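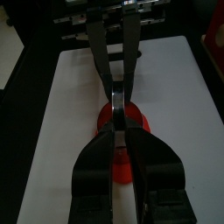
A red object on a white tabletop. Red things and white things send different light to your eyes.

Why Do Things Have Color?
By Trinidad Yáñez

Light from the Sun looks white, but it is a mixture. It contains red, orange, yellow, green, blue and violet light. A glass prism bends each of these by a different amount, so the colors spread out into a band called a spectrum. Raindrops can do the same job, and the result is a rainbow.

Light travels as waves. The distance from the top of one wave to the top of the next is the wavelength. Red light has the longest wavelength you can see. Violet light has the shortest. All of these wavelengths are much smaller than the width of a hair.

What happens when light hits something?

Three things can happen. The light can bounce off, which is called reflection. It can be soaked up, which is called absorption. Or it can pass through, as it does with window glass. Most objects do more than one of these at once.

A red surface reflects mostly red light and absorbs most of the rest. A white surface reflects nearly all the colors together. A black surface absorbs nearly all of them, and the energy in that light turns into heat. A black shirt warms up faster in sunshine than a white one of the same cloth.

Substances that absorb some colors and reflect others are called pigments. Paint, crayons and leaves all contain them. The green pigment in leaves is chlorophyll. In many trees it breaks down in fall, and by November yellow pigments that were in the leaf all summer may be showing.

How do your eyes tell colors apart?

At the back of each eye is a thin layer called the retina. It holds two main kinds of light-sensing cells. Rods work in dim light but cannot sort colors. Cones need brighter light. Most people have three types of cone, and each type responds best to a different range of wavelengths. The brain compares the signals from all three and works out a color.

Try it: the dim room test

You need 12 crayons with the labels covered, a sheet of paper and a room that can be made nearly dark.

1. Mix up the crayons and dim the room.
2. Wait 60 seconds.
3. Write the color you think each crayon is, using that crayon.
4. Turn on the light and check.

Dark blue, purple and brown are often confused. If you wait longer before step 3, you will see shapes better – but the colors will still be hard to name.

Words to know

Absorb: to soak up.
Pigment: a substance that gives color.
Retina: the light-sensing layer at the back of the eye.
Spectrum: the band of colors in light.

Page checked by Gerrit De Smet, 7/24/26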